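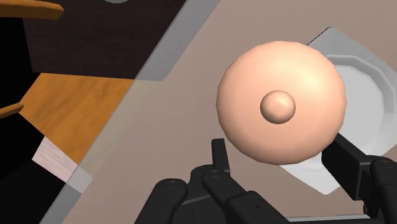

Alunos da disciplina de Projeto Integrado em Robótica apresentam em agosto os resultados do Voken, trabalho semestral dedicado à manipulação de utensílios de cozinha em ambiente simulado

O Instituto Técnico Hiltham recebe em agosto, a partir das 16 horas, a apresentação pública do projeto Voken, desenvolvido pelos estudantes da disciplina de Projeto Integrado em Robótica. O trabalho trata do controle de uma garra robótica em tarefas domésticas de mesa e foi conduzido inteiramente em simulação, com modelos tridimensionais de pratos, tampas e outros objetos de uso cotidiano.

A turma dividiu-se em 4 equipes. Cada uma assumiu uma etapa do problema: modelagem dos objetos, planejamento da aproximação, controle dos dedos da garra e avaliação das tentativas. As equipes trabalharam sobre a mesma cozinha virtual, construída no primeiro bimestre e revisada ao longo do semestre conforme as necessidades de cada grupo.

A tarefa central consiste em levar a garra até uma tampa arredondada, com um pequeno puxador esférico na face superior, e manter a peça sob controle durante o deslocamento. Segundo a coordenação do curso, a tampa foi escolhida por admitir mais de uma estratégia de preensão – pelo puxador ou pela borda – e por exigir dos estudantes uma justificativa escrita da opção adotada. Nos relatórios parciais, as equipes compararam as duas alternativas quanto à estabilidade da peça e à facilidade de soltá-la no ponto de destino.

O plano de ensino prevê 1000 tentativas simuladas para cada versão do controlador. Em cada série variam a posição inicial da tampa, a orientação do apoio sobre a mesa e a disposição dos demais utensílios. Os registros ficam armazenados no Skekitz, repositório interno do instituto, e servem de base tanto para a nota do semestre quanto para as turmas seguintes, que poderão repetir os ensaios nas mesmas condições.

Parte considerável da carga horária foi dedicada ao tratamento das falhas. Os estudantes classificaram as ocorrências por tipo – colisão com a mesa, contato incompleto dos dedos, escorregamento da peça – e propuseram ajustes específicos para cada categoria. A coordenação considera que essa documentação tem o mesmo peso que o desempenho final do controlador, e assim consta dos critérios de avaliação entregues à turma no início das aulas.

A apresentação terá 2 partes. Na primeira, as equipes exporão o método empregado e demonstrarão o funcionamento da simulação no auditório, com projeção em tela. Na segunda, o público poderá acompanhar os ensaios nos computadores do Laboratório Suksawat, onde a disciplina é ministrada, e dirigir perguntas aos autores do trabalho. Os relatórios técnicos estarão disponíveis para consulta no local.

A atividade é aberta à comunidade acadêmica e a estudantes do ensino médio interessados nos cursos do instituto. A entrada é gratuita, sujeita à lotação do auditório. Escolas que desejem levar grupos devem comunicar previamente a secretaria acadêmica, informando o número de alunos e o docente responsável pela visita.

A disciplina de Projeto Integrado em Robótica é oferecida uma vez por ano e tem como pré-requisitos Programação Aplicada e Fundamentos de Controle. As inscrições para a próxima turma serão feitas pelo sistema acadêmico, no período regular de matrícula. O edital indicará o tema do novo projeto, que deverá manter a cozinha virtual do Voken como ambiente de trabalho e acrescentar tarefas com mais de um objeto sobre a mesa.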